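Cistora hand-held gripper pair – open day review

I went to the Cistora open day in March to try the gripper pair they sell for recording household tasks. Visitors got a short talk, a demonstration and then a turn with the tools. Bogdan Brzozowska ran the demonstration and answered questions without reading from a sheet, and I got more out of that than the talk.

The pair costs 845 with the charger and a carry case. Each gripper weighs 581 grams on their scales. That sounds light, and for the first few minutes it is. By the end of my turn my wrists were tired, and I would want a break between long sessions. 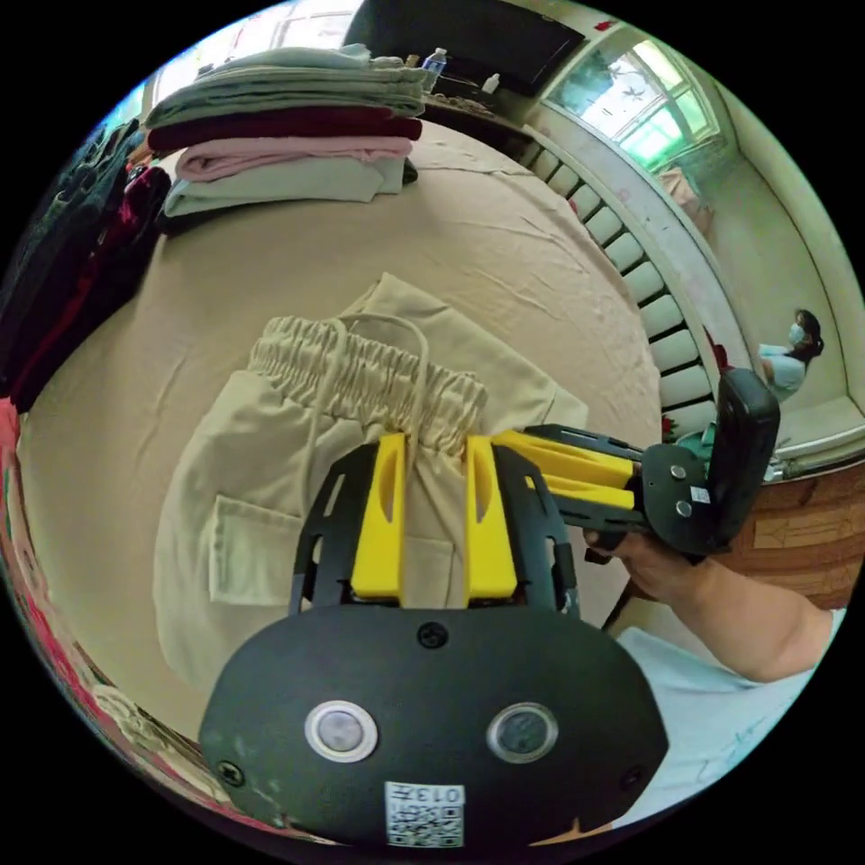

Folding clothes was the task I cared about most, as I already own the older Haso tool and it is poor with cloth. The Cistora grip closes smoothly and lets go when you want it to. Trousers are a fair test. A pair like the cream ones, with a gathered elastic waist and a thin drawstring, gives the yellow fingers plenty to catch on, and the slots in their faces make me wonder how they would do with loose threads. I had no snags, but I only had one turn. The two buttons sit side by side on top of the housing and I pressed the wrong one twice. A raised mark on one of them would help.

Thin cotton was harder. I picked up the sheet along with a T-shirt more than once – the Haso does this too.

Spare fingers come in packs of 3. The software was shown on a laptop and looked plain but quick. I have not used it at home, so I can't say more.

I would buy the pair for clothes and towels. For small hard objects I'd keep the Haso.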